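What the arm does and what we do now

I promised my sister to write more often here, and also she asked what I do all day now that "the robot took the job". So this is a long answer for her and for anyone else who worked in a kitting room and wonders the same.

For those who are new: I work at Woltach, in the building behind the old dye works. We prepare sets of small parts for other firms. A customer sends us the pieces, we put every piece in its cut-out in a foam tray, we check the tray, we close the carton. Our biggest customer is Zillham, and their order is for training sets with simple shapes, the kind used in technical schools. I did this by hand for almost nine years. My hands know a hexagon without my eyes.

In December the first cell was started on our side of the hall. Before this we had many meetings, and I must say the meetings were more tiring than the machine. Themis Moschos, our shift leader, drew the new floor plan on the back of a delivery note, and this drawing was better than all the slides. He marked where each of us would stand. I think this was the moment when people became calmer, because until then we only heard about "capacity" and did not see our own names anywhere.
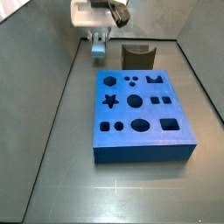 My first two weeks at the cell I did very little with my hands and I was more tired than ever. It is a strange tiredness. When you fill trays yourself, you look at the tray, then at the wall, then you talk to Evangelia, then again the tray. When you watch an arm, you feel you must not look away, although it does not need you. Ashok Lodhi, who came from the night shift to teach us, told me to stop staring. "Listen to it," he said. "You will hear when it is not happy." I did not believe him, but now I also do it. There is a small change in the sound when the gripper closes on a piece that sits crooked, and I lift my head before I know why.

The rest of the day is divided more or less like this. In the morning we wipe the floor of the cell and look at the foam, if the edges of the cut-outs are torn. Then we run a few pieces slowly. After this the person on the cell also does the labels for the neighbouring table, and goes to the cell only when it asks for something. Every hour we change. This rule was the idea of Ourania Galanis and I am very grateful for it, because in the first plan one person had the cell for the whole shift.

The foam surprised me most. For us people a cut-out which is a little tight was never a problem. You press with the thumb and finished. The arm presses straight down, and if the piece is turned by a hair it stays on the edge. So now we discuss corners and margins with the man who cuts the foam, and he listens to us! In nine years he never once telephoned to our room. Now he wants to know what we think of the square ones. (They are the worst. The round ones are easy, for a round piece there is no wrong turning.)

I want to write also about the less nice part. There were 3 temporary contracts which ended after the holidays and were not made longer. The firm says this would happen anyway, as it does most winters, and maybe so. But in other winters we said to those colleagues "see you in spring", and this time we did not know what to say. One of them taught me how to fold the carton without breaking the nail, and I think of her at every carton. I do not have a wise opinion on this. I only do not want to leave it out.

For us who stayed, the pay is the same, with a small addition for those who pass the cell course. I passed it with 96 points and I confess I was proud like a schoolgirl. Most of the course is about stopping the machine correctly, and about starting it again, where there are many more steps. There is one page about changing the fingers and the holders, and this page I had to read many times with the dictionary.

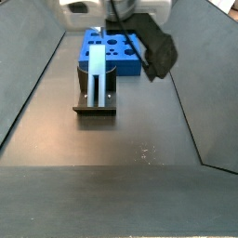

The light-blue part upright in its black holder, in front of the foam block.

Holders are now my speciality, if I may call it so. A person takes a piece from a box where everything lies mixed — the arm likes that a piece waits for it always in the same place. I learned to care about two screws. In my old work I never held a screwdriver, and now I have my own, with green tape on the handle so that the maintenance people do not carry it away. It still disappeared once. I found it in the canteen, next to the sugar.

Some of you will ask for numbers, because my brother-in-law already did. In our best week we sent out 2398 trays from the whole room, people and cell together. The cell made 529 of them. So the larger part is still made by hand, and when visitors come and stand only in front of the arm, Evangelia Drakos coughs very loudly at her table. She is the fastest of us and she has no wish to take the course. Themis does not push her, and I think this is correct. She told me she likes to finish a tray herself and give it a small tap, and what would she tap in the cell?

My knees are not better, because I stand as much as before. My wrists are much better. Before, I woke up at night with the right hand asleep, and since I share the cell this happened only one time, after I painted the bathroom, so I cannot blame the trays.

What I miss is the talking. At the long table we were six and we knew everything, whose son had fever, who was baking what. The cell has panels at its sides and it stands apart, and the hour there is a quiet hour. Ourania Gavalas asked if the label table could be turned so that the person at the cell has at least one face in front of her. We are waiting for the answer. The cable channel is in the way, they say, and it must be moved first.

Next month we have the refresher course with Ashok, and I will ask him about the oval pieces, which still give me trouble. If somebody who reads this works with foam trays and has a good method for ovals, please write to me under this post. My sister, the recipe with the quinces I will put next time, I have not forgotten.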